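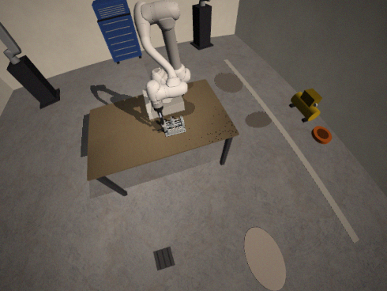
Brown table, grey concrete floor.

Sunday, glue tests cont.

Lindholm batch still tacky after 6 hrs, edges worst. Rirnau stuff set fine – clamped 3 strips, let them sit overnight, no creep. Sanded one back, took stain ok.

Mixed the second pot too thick, my fault, scale was on the wrong units. 186 g resin, should of checked. Tossed it.

To do: order more Skundska hardener, about 10 tins. Clean the clamps befor anyone else uses them.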